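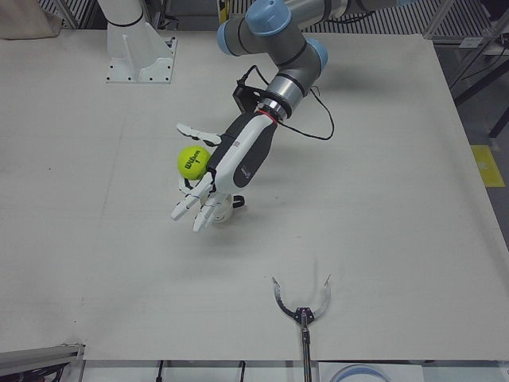

How does a robot learn to hold a ball?

You learned to pick things up when you were a baby. You dropped a lot of them first. A robot has to learn too, and one way to teach it is called learning from demonstration. That means a person shows the robot what to do, again and again.

At the Lorner lab, Kai Stöcker and his team do this with a tennis ball. A person steers the robot's hand from a short distance away. While the hand moves, a computer saves two things: what the cameras see, and how far each joint is bent. One try from start to finish is called an episode.

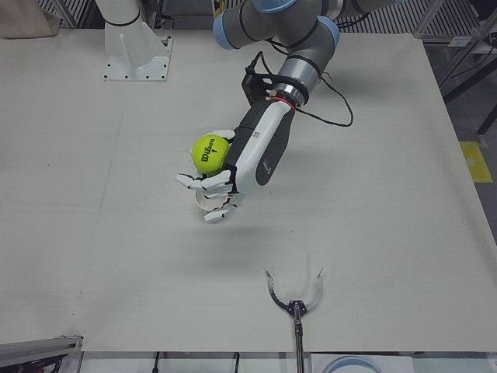

The robot's left hand with a tennis ball and a small white paper cup.

A tennis ball is a hard thing to hold. It rolls if you push it from the side. A paper cup is hard in a different way, because it crushes if you squeeze too much.

The team saved 300 episodes. Then the computer looked for patterns in them and made its own rules for moving the hand. This part is called training.

Next came the test. The robot had to work with no person steering. With rules made from only 18 episodes, it held on to the ball in 18 percent of its tries. With all 300, it did so in 59 percent. More practice helped, but the robot still missed often. The team wants to find out if moving the ball to new spots between episodes would help more.

Aug 16, 2020

3,503 views | Share | Back to top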